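保守記録 Piris棟

Erkovgateの計算機室には、同型の筐体が16台あった。稼働しているのは4台で、残りは部品取りである。Meinir Pritchardは側板を外し、ねじを磁石皿に入れ、作業票に時刻を書いた。午前二時だった。

障害の内容は単純だった。夜間集計が2,374行目で停止する。再実行しても同じ行で停止する。プログラムの担当は基板を疑い、基板の担当はプログラムを疑った。Pritchardは後者に属していたが、票が回ってきた以上、開けるほかなかった。

手順書では、最初にメモリスロットを目視する。端子列に異物があれば除去する。次に留め具の動きを確かめ、ソケット周辺のコンデンサに膨らみがないかを見る。彼女は手順書を筐体の横に広げ、項目の左に鉛筆で点を打っていった。スロットは四本とも空である。

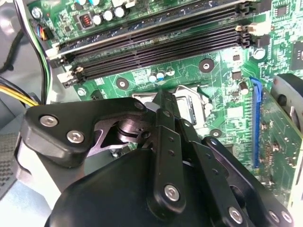
スロットより先に電源の線を疑うべきだ、とYusri Sinagaは内線で言った。前の冬にAbella棟で同じ止まり方をしたときは、コネクタの差し込みが浅かった。メモリは三度替えたが無駄だった、とも言った。

「票にはメモリ点検とある」
「票を書いたのは誰だ」
「Ffion Powell」
Sinagaは少し黙り、では票のとおりにやれと言って切った。

Powellは十二月に退職していた。票の日付欄は空白で、備考欄に「53番、要確認」とだけある。筐体の番号は16までしかない。部品棚の番号は40で終わっている。Pritchardは棚卸表を三冊めくり、Cesexという納入業者の伝票綴りに53番を見つけた。品目はプロセッサ、数量は一、受領印はPowellのものだった。

受領の記録はあるが、取り付けの記録がない。どの筐体に入ったかは開けて照合するしかない。彼女は照明の角度を変え、ソケットの上に顔を近づけた。刻印の文字は細かく、裸眼では読めなかった。 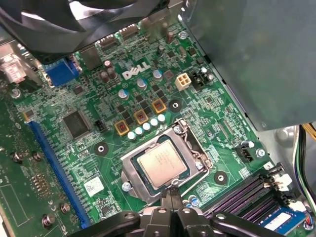

ソケット上のプロセッサ。奥にDELLのロゴ。

拡大鏡は引き出しの奥にあった。Pritchardは刻印を一文字ずつ票の裏に写し、伝票の番号と並べた。末尾の二桁が違う。もう一度写したが、やはり違った。

一台目、該当せず。彼女はそう記入し、側板を戻してねじを締めた。それから隣の筐体の前へ椅子を動かし、新しい票に時刻を書いた。午前三時を過ぎていた。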